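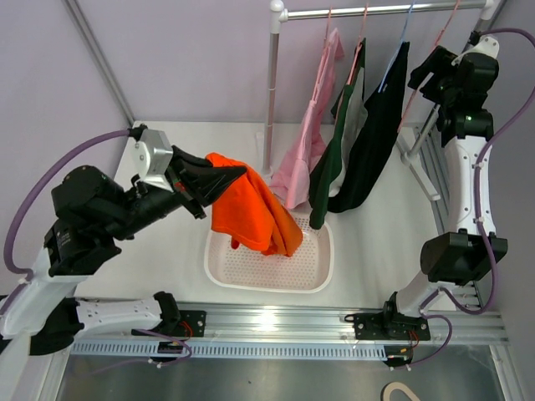

Search articles Go
Home Features Industry Archive Subscribe

The Long Road to the Laundry Basket

6 min read

For most of the past century, the automation of laundry has meant the automation of washing. The machine fills, turns, drains and spins with very little help. Everything on either side of that cycle is still done by hand: sorting, loading, hanging, folding and putting away. Engineers who study household work regard this remaining share as one of the hardest problems they have.

The reason lies in the cloth. A bolt or a bottle has the same shape each time it is picked up. A shirt does not. Lifted by the collar it becomes one object, lifted by the cuff it becomes another, and a sleeve that was in plain sight a moment ago may be folded inside the body of the garment. A person corrects for this without thinking. A two-armed robot working between a clothes rack and a basket must be taught to do so, one garment at a time.

At Draswood, a robotics company based in Kandavport, that teaching has become the main business of the laboratory. The company's garment program, known internally as Katia, has recorded more than 800 hours of arm movement in tasks that any household would recognize. Garments are taken from hangers, lowered into baskets, lifted out and hung again. The recordings are then used to train the software that controls the arms.

Joon-young Han, who directs the program, is careful in describing its results. "We can show a visitor a good afternoon," he said. "A customer will want a good year, and we are not in a position to offer that." On a familiar T-shirt, he said, the system performs well. On a garment it has not met before, particularly one with a lining or a slippery finish, it slows down, and it sometimes lets go of one edge while reaching for another.

Placing a garment in a basket looks like the simplest part of the work, and in some respects it is. Gravity assists, and the cloth need not land in any particular shape. Yet a sleeve left hanging over the rim can catch on the arm as it withdraws, and a garment released too early may slide to the floor. The laboratory counts both as failures, although many people at home would not.

Commercial laundries are watching with interest. Wanigasekara, a linen and uniform service that handles 3,000 garments a day, already uses conveyors, tunnel finishers and folding machines. Its staff still separate and load each piece by hand, and the company has agreed to a limited trial of the Katia software beginning in September. The trial will cover one task at one station: moving work shirts from a rail into bins.

The choice of so narrow a task is deliberate. A shop floor offers steady lighting, a fixed rail and a small range of garments. A home offers none of these. Mr. Han expects that paid work in laundries will come first and that domestic machines will follow only when the cost of the arms has fallen and their grip on unfamiliar cloth has improved — he declines to give a date for either.

Safety will also shape the schedule. Industrial arms can be placed behind a barrier. An arm in a hallway or a bedroom must share its space with children and pets, and it must stop when touched. Draswood tests its control software for this purpose, but it has not sought approval for use in private homes.

For the present, the program's next goal is modest. The team intends to have the arms empty a full rack into a basket and return every garment to its hanger without a person stepping in. Mr. Han said that the first half of that exercise is close to dependable. The second half, in which a thin hanger must pass through a soft neckline, remains under study.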